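The pair of grippers began as a kitchen-table project in December and moved to the shared workshop in Clondale once the table was needed for meals. Their builder, a former appliance repairer, had never made anything that took more than a weekend.

"I wanted to teach an arm to put things away," he says. "To do that I had to show it how a hand does the job, and I didn't want to buy a kit."

The set has two gripper units, one for each hand, with a square marker mounted on each. He calls the project Valorari, after a street he used to live on. 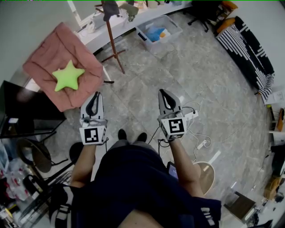 The finger pads took the longest. He went through 4 molds before he had a curve he liked, and the first ones tore at the base. The total so far is $1269, most of it spent on cameras and on parts from Huvell that he ordered twice by mistake.

"The cables are still my main complaint," he says. "You turn around and they come with you. I have a battery pack drawn up - it adds weight at the wrist, so I keep putting it off."

Sessions are on Thursday evenings, when the workshop is quiet. 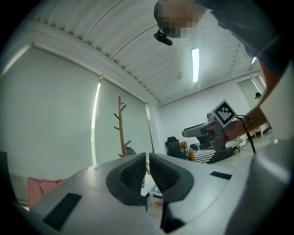
He has 163 recordings saved and expects to throw out a good part of them. In the early ones he moved too fast, and the software lost track of the markers.

"Slow is hard," he says. "After 3 minutes my forearms start to complain."

The arm itself is still in pieces at his house. He plans to bolt the base down next, then write the part that reads the recordings.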